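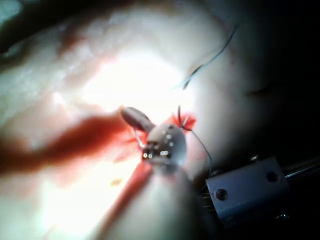
Project report: Why our suturing arm kept pulling too hard

So my part of this project was supposed to be the easy part. Dörte Kasten had the motion planning, and I had "thread tension and logging," which sounded like two weeks of plotting curves and then an early summer. Then the arm tore through a practice pad on a Thursday afternoon and my easy part became the whole report!

Some background first. We were teaching the arm to put a single stitch through soft practice tissue and pull the thread snug. The tissue comes from Cleltis (we went through way more of it than we budgeted for, sorry). The red dye goes on before each run so that any leak or tear shows up fast. The controller is the Vávra board that last year's group left us, along with their code and almost none of their notes.

What went wrong

The needle went in fine. The arm grabbed the thread, started to pull, and was meant to stop once the tension passed our limit. It kept going. I was watching the plot and the tension line was totally flat, so for a second I figured the thread had slipped out of the jaws. It hadn't. By the time Dörte hit the stop button the stitch had ripped a slot through the pad and the needle was bent.

Nobody was hurt, but her hand had been near the pad a minute earlier, fixing a corner that kept curling up. We wrote it up as a near miss, and I think that was the right call.

What we found

I blamed the sensor first and swapped it for our spare (a Praletti, same model). Same flat line. Then I went through the logs properly, all 3,000 lines from that run, and saw the tension value was the exact same number over and over, down to the last digit. A real sensor is never that quiet. The reading thread in our program had crashed early on, and the main loop just kept using the last value it got. As far as the arm knew, there was barely any pull at all.

The crash came from a log buffer I had set to 2,000 entries. When it filled up, it threw an error that my own code caught and ignored. Yep, my bug.

What we changed

Every reading now carries a time stamp, and if the newest one is too old the arm stops and holds still. There's also a hard limit on how far it can pull, 7 millimeters past first contact, whatever the sensor says. And hands stay out of the work area unless motor power is off, including for curly corners.

We tested the fix by unplugging the sensor in the middle of a pull. The arm stopped each time we tried it. I'd still like to repeat that at the Flavham lab, where the arm is newer and a lot faster, before anyone turns our speed setting up.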